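Wanted: people who doubt stain removers

Every bottle on the shelf says it lifts the toughest stains in one wash. We at Mokolus have read enough of those labels to stop believing them, and we want up to 400 households to help us check. We publish laundry tests, we sell no detergent, and we take no money from anyone who does.

You would wash your own clothes at home for 2 months, using plain bottles marked only with a number, and fill in a short form after each load. One of the bottles may be water. We won't say which. 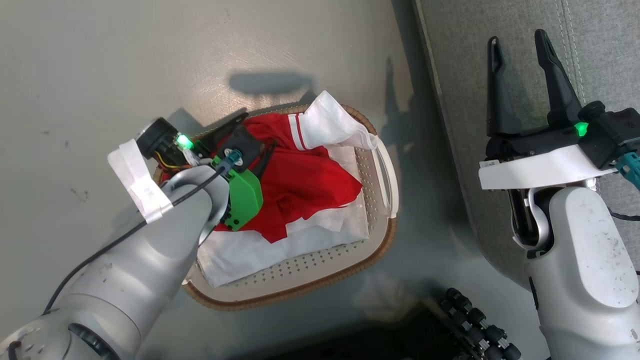 Do I get to keep using my regular detergent?
Only for loads outside the test. Anything you report on has to be washed with the numbered bottle and nothing else, so no softener, no scent beads and no vinegar trick from your aunt.

What we're after is dull, careful reporting. If a grass stain looks the same after the wash, write that. If you think it looks a bit better but you might be kidding yourself, write that too. Our October trial was full of glowing comments about bottles that did very little, and we threw out a lot of forms.

Red clothes and fleece are welcome. Bring us the stuff that bleeds and pills.

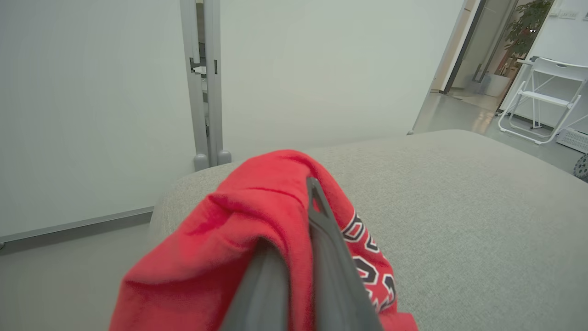 Pay and how to apply

$400 per household, paid when the last form is in. Drop out early and you get nothing, which some people find harsh. Please don't apply if you work for a soap maker or review products for a living.

Write to Jérémie Boyer at Mokolus by 21 November 2021. Tell us what machine you own and the last cleaning claim you fell for.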